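**For release Thursday: Halelby's e-waste drop-off is back, and it's bigger**

I've been running the Halelby repair and reuse shed for 5 years now, and I still get a bit giddy when drop-off season comes around. We're open again this June, and this time we've got 2 sites — the old one on Maldonado Street and a brand new one beside the Gunham library!

Last year you lot brought us 500 kilos of cords, keyboards, dead printers and mystery chargers. We got a good pile of it going again and gave it to local families and the primary school (the rest went off to be stripped for metal and plastic). I'd love to beat that, so have a dig through the bottom drawer, the garage and whatever is living behind the telly.

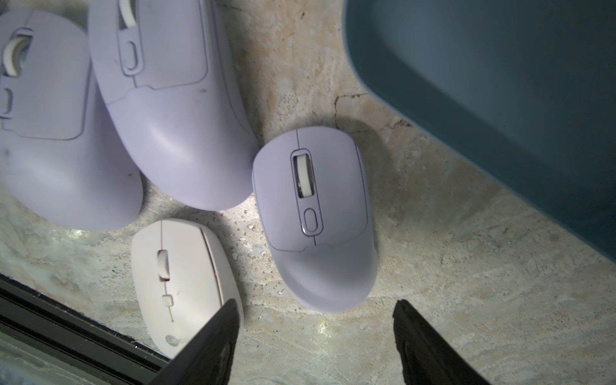
*Computer mice, three of them lavender, on a stone countertop.*

Small stuff is very welcome. Mice, headphones, old remotes, phones with cracked screens — bring the lot. Please take the batteries out first if you can and pop them in a separate bag. We can't take fridges, microwaves or anything that's leaking, sorry.

It's free for households. If you're a business with a big load, give us a ring beforehand so we can save you a spot. The Zorkmont Fund has kicked in for 100 sturdy tubs, and you can borrow one from either site if your boxes are falling apart.

Gates open at 9 am. Media are welcome to come along for a look, and I'm happy to chat any time before lunch. Contact the Halelby shed through the front desk.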